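卓上アームを使う部活動のための作業メモ(シミュレーション併用編)

Netitz杯の卓上片付け部門に出るチーム向けに、部室の作業台とシミュレータの両方で使っている手順と小技をまとめる。昨年度の引き継ぎ資料から古くなった項目を削り、今年度の変更を加えた。対象は、アームの基本操作の講習を終えた部員とする。

更新日:2023年2月1日

1. 作業台の準備

天板は作業前に必ず乾拭きする。水拭きをした場合は、完全に乾くまで物を置かない。水分が残ると軽い部品が天板に張り付き、つかんだ瞬間に姿勢がずれる。アルコールは塗装面を白く曇らせることがあるので、目立たない角で試してから使う。

台の脚と床の間にがたつきがあるときは、厚紙を折って挟む方法をとらない。アームの加減速で少しずつ潰れ、午後には水平が狂う。ねじ式のアジャスターがない台には、硬質ゴムの板を切って両面テープで留める。切り出しはカッターで一度に切ろうとせず、同じ線を浅く繰り返しなぞる。

水準器は天板の中央と四隅で当てる。中央だけ合っていても、アームの取り付け側が沈んでいる台がある。部室の古い台は手前側が下がる癖があり、March の校内公開までに天板を交換する予定である。交換後は基準点の取り直しが必要になる。

2. 基準点の取り方

基準点はマスキングテープを十字に貼って示す。テープの幅の中心を目で読むと人によって値が変わるため、十字の内側の角を読むと決めておく。どの角を読むかは台の側面に油性ペンで書いておく。

測定は金尺で行い、布製の巻尺は使わない。シミュレータ上の机の座標は、実機の基準点からの距離をミリ単位で入力する。現在の台では、基準点からアーム台座の中心までが452mmである。前の資料にあった値はアームを載せ替える前のものなので、古い設定ファイルを読み込んだ場合は必ず書き換える。

書き換えた設定ファイルには、変更した項目だけを先頭のコメント欄に残す。「微調整」「修正」とだけ書かれたコメントは役に立たない。項目名、変更前、変更後を一行で書く。

3. 物体の置き方

練習では、つかむ対象のほかに、邪魔になる物を必ず置く。何もない天板の上で成功率を上げても、本番の課題にはほとんど効かない。片付け部門の課題では、皿、電気スタンド、おもちゃなど、家庭の卓上にある物が混在する。シミュレータ側の場面もこれに合わせてある。

背の高い物の近くでは、手先よりも先に肘と手首の通り道を確認する。グリッパーの指先だけを見て経路を決めると、アームの上側が笠に当たる。経路の確認は側面と上面の二方向から行い、正面の表示だけで判断しない。

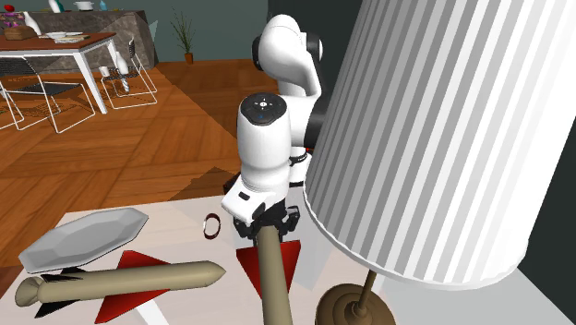

笠のような薄い物は、衝突判定の形状にも注意する。見た目の形状をそのまま判定に使うと計算が重くなり、単純な円柱で囲むと実際には通れる隙間まで塞がってしまう。部では、円錐台を一つ当て、下端の縁だけ細い輪を追加する設定にしている。これで計算時間はほぼ変わらず、笠の下をくぐる経路も探索の対象に残る。

皿は平らに置くとグリッパーの指が縁の下に入らない。実機では、縁の少し浮いた皿を選ぶか、布巾を二つ折りにして下に敷く。布巾は毛羽の短いものがよい。タオル地は指先に引っかかり、皿と一緒に持ち上がる。

4. 細長い物のつかみ方

ロケット形のおもちゃのように、胴が円柱で端に羽根の付いた物は、つかむ位置で結果が大きく変わる。以下は部内で決めた順序である。

まず、羽根の向きを確認する。指を閉じる面が羽根に重なると、胴ではなく羽根を挟んだ状態で停止することがある。電流値だけ見ていると、これを把持成功と誤認する。

次に、重心に近い位置を選ぶ。先端を持つと、持ち上げたあとに胴が回る。実機では、糸で吊って釣り合う位置に鉛筆で印を付け、その値を設定に写す。シミュレータでは重心が形状の中心に自動で置かれる場合があるため、実物の測定値で上書きする。

最後に、閉じる速さを落とす。円柱は指の間で転がりやすく、片側の指が先に触れると位置がずれる。両方の指が触れるまでは低速にし、接触後に力を上げる。

横倒しの状態から立てる課題では、一度で立てようとしない。持ち上げ、空中で向きを変え、降ろす、の各段階で停止を入れ、それぞれの姿勢を記録する。失敗した場合にどの段階で傾いたかが後から追える。

指先のゴムは消耗品である。表面に光沢が出てきたら交換時期で、目の細かい紙やすりで荒らせば一時的に戻る。番手は2000ではほとんど変化がなく、もっと粗いものが必要になる。削ったあとは粘着テープで粉を取る。粉が残ったまま物をつかむと、新品より滑る。

5. シミュレータの設定でよくある間違い

摩擦係数を上げすぎる。初期値で滑るからといって値を上げると、実機ではまったく再現しない動作ができあがる。Culixの場面ファイルを使う場合は、摩擦を最初に部の標準値に戻し、それから指先の材質だけを変える。

床や家具を全部消す。表示を軽くするために背景を消す部員がいるが、カメラ画像を使う認識の練習では背景を残す。木目の床や奥の家具に似た色があると、物体の輪郭の抽出が失敗しやすくなる。失敗が出るのは練習中のほうがよい。

照明を一種類しか使わない。少なくとも4種類の照明条件で同じ動作を試し、白い天板の上の白い物、暗い壁の前の白いアームがそれぞれ判別できるかを確認する。実機側では、窓のカーテンを閉めた状態と開けた状態の両方で記録を取る。

物体同士の初期位置が重なっている。わずかでもめり込んだ状態で開始すると、最初の計算で物体が弾かれる。皿の縁におもちゃが重なる配置を作るときは、少し上の高さから落として静止させ、その姿勢を保存して初期位置にする。

6. 配線と小物の保管

ケーブルは結束バンドで締め切らず、面ファスナーで留める。アームの可動部では、最も伸びた姿勢をとらせてから長さを決める。縮んだ姿勢で留めると、伸びたときにコネクタへ力がかかる。

ケーブルの端には、両端とも同じ番号の札を付ける。紙の札は透明テープで一周巻いておくと汚れにくい。札の位置はコネクタから指二本分離す。近すぎると抜くときに札を引っ張ることになる。

課題用の小物は、形ごとに箱を分ける。羽根の付いた物を他の物と一緒に入れると羽根の付け根から割れる。割れた羽根の補修には、接着前に断面の古い接着剤を削り落とし、固定は一晩おく。補修した物は重心が変わるので、印を付け直す。

ねじは作業中、製氷皿に外した順に入れる。磁石付きの皿は便利だが、エンコーダの近くには置かない。

7. 記録の書き方

一回の練習につき、動作の成否、失敗した段階、設定ファイルの版を残す。動画は失敗した回を優先して保存する。容量が足りなくなった場合は、成功した回の動画から消す。

昨年度のElleryチームとの合同練習では、1日でおよそ105回の試行になった。この量になると、番号の付け方が揃っていない記録は後で照合できない。試行番号は実機をR、シミュレータをSで始め、欠番が出ても詰めない。

次回のPostham会場は台の高さが部室と異なる。設定ファイルの高さの項目は空欄にして持ち込み、会場で測ってから入力すること。金尺と水準器は工具箱の上段に入れておく。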